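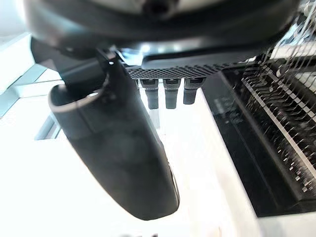 Rudar 585 Retail Shelf Label Rail

Extruded price-label rail for department and grocery store shelving. Clips to the front edge without tools and accepts paper or card inserts up to 32 mm high.

Length: 585 mm
Color: white or gray
Pack size: 5 rails
Carton: 300 rails

Fits Stareo gondola shelves – older Zabala units need the adapter strip, sold separately. Rails may be cut to length with a fine-tooth saw. Carton orders ship from the Dedbridge warehouse.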